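About Us

Mondthorpe Laundry and Home is a wash, fold and put-away service based in Clundville. We pick up dirty laundry, wash it, bring it back, and if you want, we put it away where it belongs. We also change beds, sort closets and do the folding for people who own a good washer and simply don't get to the rest of it.

We serve homes in Clundville and Arnness. Most of our customers are on a regular schedule. Others call when there is a new baby, a move, a surgery, or a guest room that has to be ready by evening.

How we started

The business began as a coin laundry on Vukčević Street with 14 washers and a long table at the back. Customers started leaving their bags at the counter and asking whether someone could fold for them. At first we did this between other jobs and charged by the bag. After the first winter the folding was bringing in more than the machines were, so we put in a second table and hired for it.

Home visits came later. A customer in Arnness had her laundry delivered clean and folded every other week, and it sat in the bags until she needed it. She asked us to stay an hour and put it in the drawers. We did, and she told her neighbors. Within a year home visits had their own schedule, and today they are the larger part of what we do.

The coin laundry is still open. It has newer machines now, but the long table is the same one.

What we do in your home

A standard visit covers one household's clean laundry, folded and put away, plus one bed changed if you ask for it. We can work from laundry we washed for you or from whatever is in your dryer and baskets. You don't need to be home, and you don't need to tidy up first.

We usually fold on the bed. It is the largest clean, flat surface in most houses and it is at a comfortable height. The bed gets made first, with the comforter pulled up, and the clothes go on top. Shirts are laid out flat and smoothed by hand before the first fold, sleeves in, then in half or in thirds depending on the drawer. Towels are folded to fit your shelf. If you have a way you like things done, show us once or leave one folded piece out as a pattern, and we will copy it. 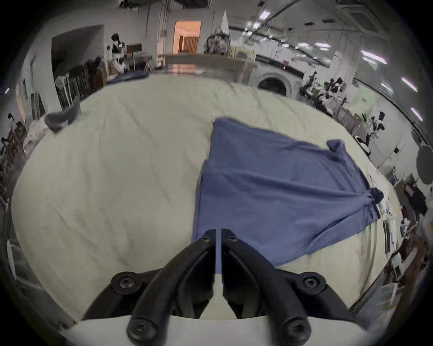
Socks are matched and rolled. Singles go in a small bag that we leave in the drawer, and we check it again on the next visit before starting a new one. Fitted sheets are folded with the corners tucked into each other and stored inside one of their own pillowcases, so the set stays together. Items that need mending are set aside with a safety pin through the tag. We don't throw anything away unless you have told us to.

For children's rooms we ask for a short list of sizes. Clothes that have been outgrown go in a separate pile on the closet floor, and you decide what happens to them.

What we don't do

We don't clean kitchens or bathrooms, and we don't iron in the home. Ironing is done at the shop and comes back on hangers — please allow an extra day for it. We don't handle leather, fur or wedding dresses. Stains are treated before washing, but some of them stay, and we will leave a note if one did.

We don't move heavy furniture. If a dresser has to come away from the wall to get at a drawer, we will skip that drawer and let you know.

Our people

There are 5 of us doing home visits, and the shop has its own staff at the counter and on the machines. Everyone who goes into a home has worked at the long table first. That is where people learn to fold at an even pace and to notice things such as a pen in a pocket or a loose button. New staff go out with someone experienced until both of them are comfortable with the work.

We try to send the same person to the same house each time. That person knows which towels belong to the dog and which closet door sticks. When somebody is sick or on vacation, the replacement gets a written sheet with those details.

The shop

Our building has 4000 square feet of floor space. The coin laundry is in front. The wash room for pickup orders is behind it, along with the folding tables and the racks for finished orders. Each household's laundry is washed in its own load and kept in its own numbered bag from pickup to delivery. We use unscented detergent unless you ask for something else, and no fabric softener on towels.

In December we take in coats and blankets for the winter drive in Clundville. Last winter we washed and folded 1000 pieces for it, mostly in the evenings after the counter closed. You can drop things off at the shop at any time during open hours. Please empty the pockets.

Booking a visit

Call or stop by the counter. We will ask how many people live in the house, what needs doing and whether there are pets. The first visit is a little longer, as we need to learn where things go. After that you can keep a regular time or book when you need us.

If you want to cancel, let us know by 5 p.m. the day before. Keys left with us are tagged with a number only and kept in a locked cabinet at the shop. You can have yours back whenever you ask for it.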